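Prurkenix bench sim, data card (working copy)

Maintained by Rocío Galindo, finishing bench, Ostier. Questions about labels go to Declan Dawber.

What it is
Simulated episodes of a single arm at a wood-top table. Made before we put a real arm on the hand tool bench, so the people who work there could see the moves and argue with them first. 866 episodes, 3 task variants. Wrist view plus fixed view. 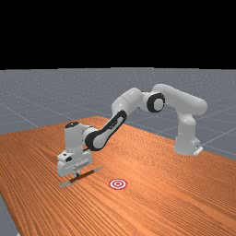 Does the arm replace anyone on the bench?
Nobody loses a post over it. The late crew moves from placing tools to checking and rework, same pay grade, and keeps the stop button.

Scene
Arm, table, red and white target, gray floor. Lighting dosen't change between episodes. Target is a flat marker, no collision.
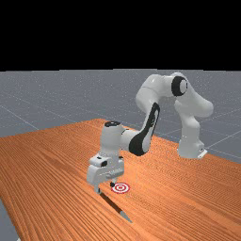
Fixed view, gripper low beside the target.

What changed for the crew
Stuart Naylor and Ustyna Marchuk walked the bench staff through the episodes in March. Main points back:
- approach too fast for someone standing next to it. Slowed down.
- they want the pause between moves to stay the same every time, so they know when to reach in
- less wrist strain is welcome, more standing and watching is not. Rotation now every two hours.

Views
Wrist view is close in and loses the edges of things a lot. 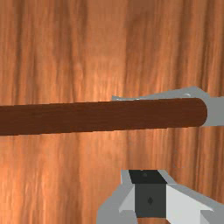 The rotation is still on trial. Ustyna keeps the sheet, put your comments there and not in the issue tracker, bench staff don't have logins. Kandent wrote the planner, Fothergill does the safety sign-off for the real cell. Neither one sets shifts.

Known problems
Wood texture repeats. Some success flags were set by script and never looked at by a person, treat them as rough. Three episodes have the wrong variant name, fix pending.
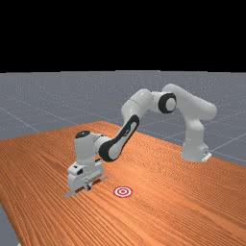

Not for timing studies. Sim speed says nothing about how fast a person or the real arm should work, and Darren Bramwell has agreed in writing it wont be used to set targets.

Access: internal share, read only. Ask Rocío before copying it out.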